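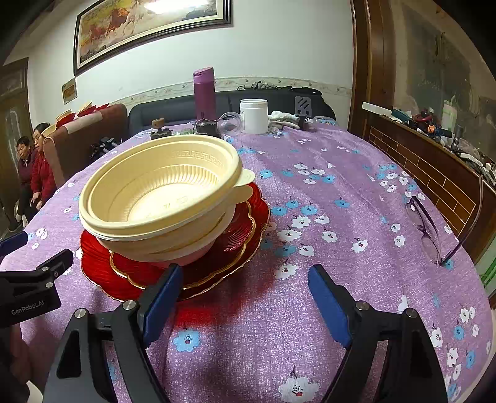 Hudec
Tableware Program Coordinator, Urnau Community Dining Room

Progress report to the Nernitz Fund
Period covered: through August
Budget line: tableware replacement and storage

1. Status

The tableware line is open and on schedule. Of the 3873 allotted for the period, 2144 has been spent on bowls, plates and table linens. A further 1214 is committed to shelving that has been ordered from Tudis and not yet delivered. The balance is held for breakage and will be carried into the next period unless the Fund directs otherwise.

2. Bowls

The cream-yellow plastic bowl is now the standard serving bowl for soup, rice and salads. It has a thick rolled rim and a tab handle, with a Greek key band and vertical ribs molded into the inner wall. The previous bowls had a plain rim and no handle, and servers reported trouble lifting them off a full tray.

Bowls are stored and carried to the table nested. The tabs are kept on the same side of the stack so that the top bowl can be lifted with one hand. Stacks built with the tabs in different directions took up more shelf width and were harder to separate. The instruction sheet for table setters has been changed to show the tabs aligned.

The embossed band holds food residue if bowls are left standing before washing. Kitchen staff now rinse them at the hatch before they go into the racks. The ribs have not caused a similar problem. We looked at a smooth-walled bowl as an alternative and decided against it on price.

3. Plates

Two scalloped plates are in use, both with a gold edge. The large one is red with fine radiating ridges and serves as the base plate. The smaller one is dark red, with shell-like ridges, and is set inside it. The bowls go on top. This arrangement is used at the serving table only. Diners' places are set with the plain white plates purchased under the previous grant.

The gold edge requires separate handling. These plates are washed by hand with a soft cloth and are kept out of the microwave. A label to that effect has been fixed to the shelf. Staff time for hand washing was not included in the original estimate and is being absorbed in the general kitchen hours. If the number of serving tables increases, this will need its own line.

Stack height at the serving table was reviewed after complaints that a tall stack of bowls leaned when set on the ridged plates. The limit is now a stack that can be carried in two hands without support from the body. Refilling is more frequent as a result. The delay at the counter is small.

4. Table linens

The purple floral cloth, printed with white and light blue flowers, has been adopted for the large table. It covers the top and hangs over the sides. The print hides minor stains between washes, and the cloth is changed at the close of the day. A second cloth of the same size is needed to cover laundry turnaround. A price of 400 has been quoted for a set that would also supply the two smaller tables. The order has not been placed, and the amount is not included in the figures in section 1.

5. Storage

The current cupboard is too shallow for the large plates, which are being kept in the dry goods room. The new shelving is deeper and has an adjustable center shelf. Once it is in place, bowls and plates will be kept next to the serving hatch, and the dry goods room will return to its intended use. The fittings need a solid wall. The wall behind the hatch has been checked and is suitable.

6. Open items

Confirm delivery of the shelving with Tudis.
Obtain the Fund's decision on the linen set.
Replace the handwritten shelf labels with printed ones.
Move the older bowls to the outdoor kitchen at Urnau for use in warm months.
Revise the breakage log so that bowls and plates are entered separately. The present form combines them, and the replacement rate for each cannot be worked out from it.

7. Request

Approval is requested to charge the linen set to the balance of this line. Receipts for completed purchases are attached to the financial statement. The shelving invoice will follow on delivery.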